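Bench notes from Pledach

I finally gave the gripper its service this week, over 90 days after the last one. Elli Ahonen lent me her good hex keys — thanks, Elli! 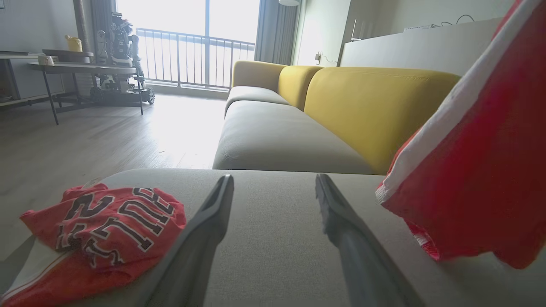
Finger alignment is what eats my afternoon every time. I loosen both mounts, snug them evenly, then check the tips by eye against something plain, and the gray seat cushion does nicely for that (the red jersey is far too busy). Next up, the wrist cable.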